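Birnwood puts its tabletop kitchen kit on sale for robot arm owners

Jun 12, 2018

If you have a robot arm on a bench and you're tired of stacking the same wooden cubes, Birnwood has something fun for you. The company has opened orders for Bilico, a practice kit built around a toy kitchen, and it looks like one of the most enjoyable ways yet to find out what an arm can and can't do.

The idea is simple. You get a set of play dishes, toy food and small kitchen pieces, a booklet of tasks, and a piece of software called Dogbe that keeps score. You bring your own arm and gripper. The booklet has 39 tasks in it, starting with plain moves like shifting a cup from one side of the table to the other, and working up to jobs with several steps in a row. 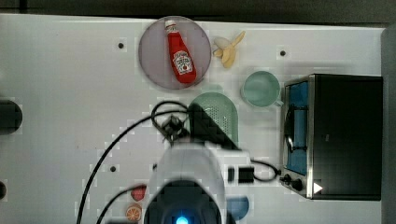 Bilico pieces laid out by the toaster oven, with the arm over the table.

What makes a kitchen so good for this is how different everything is to grab. A bottle wants one kind of grip and a plate wants quite another, and a mug gives you the choice of rim or handle. Food shapes are harder still. A half-peeled banana has no nice flat sides at all, and that's the charm of it! Anyone who has tuned a gripper for blocks and then asked it to deal with something curved will know the feeling.

"We wanted pieces people already have a name for," said Dela Tetteh, who led the work on the task booklet. "You read the card, you look at the table, and you know what the arm is meant to do."

Dogbe is the part I expect people will talk about most. It logs each attempt, lets you mark where a task went wrong, and draws up a chart at the end of a session. You can compare two versions of your own control program on the same task, or send a log to a friend with a different arm and see how they get on. Setup took me 16 minutes, and a fair bit of that was clearing my desk.

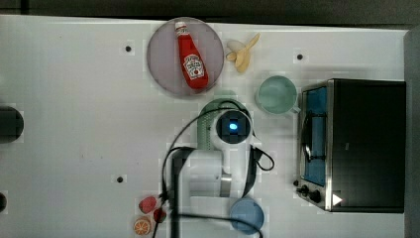

Plate, bottle, banana and mug share the table with a white arm and its gripper.

There are a few things to know before you order. The kit doesn't come with a camera mount, so you'll need to sort that out yourself if your program relies on a view from above. Cable routing is up to you as well, and the booklet gives it only half a page. I'd have liked more, especially for people setting up their first arm. The task cards are printed on one side only (a small thing, but I kept flipping them over looking for the rest).

The basic set costs $194. An add-on pack called Pistarex, with extra dishes and a second booklet of harder tasks, is another $80. Both ship from the end of June, and Dogbe updates are free for anyone who buys either one.

I've had the basic set for a short while and I keep going back to it after dinner for one more try. The tasks are short enough that a failed run doesn't sting, and the scoring makes you want to beat your last number. Schools and clubs should have a great time with it.
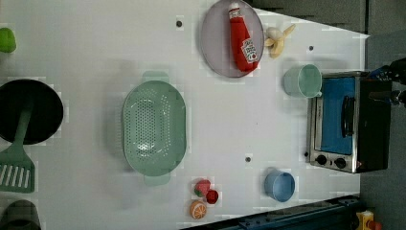

Ernő Katona wrote in to say that he likes the task cards but would hold off on Pistarex until the second booklet has been out for a while. He also asked whether Dogbe can save its logs as plain text files so he can make his own charts. Birnwood says it can, from the export menu, and that a guide to the file layout will go up before the first kits ship.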